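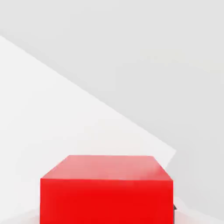 Red cube, rendered.

Monday, July 20, 2020

Day 2 of the Multetti sleep plan and I already don't believe a word of it. Izzati swears by the thing. She sent me the link back in April and has asked after it every week since, so I gave in and paid for a month.

The idea is that you stop looking at screens at nine, drink a cup of their tea, and write down three worries before bed. I wrote down eleven. The tea tastes like a wet cardboard box and costs more than coffee. Went to bed at ten, heard the neighbor's AC kick on at 1:40, heard it again at three. This morning the app gave me a sleep score of 188. Out of what? I looked all over the help page and couldn't find it. Izzati's was nearly 100 last week and she was thrilled, so either I am the best sleeper in the county or the number means nothing.

Their welcome email says people have been sleeping this way since 1626. Which people? Says who? No footnote, just a drawing of a moon.

To be fair, I didn't reach for the phone after nine, and I did finish the library book I've been renewing all spring. I could have done that for free.

Hot again today, too hot to walk before supper. Called Mom. She says Dad sleeps fine in the recliner with the ball game on and has never scored himself on anything. Bought peaches, mostly hard. Need to call about the gutter before it rains.

Will try the tea with honey tonight. Canceling Friday if the score goes up again after a bad night.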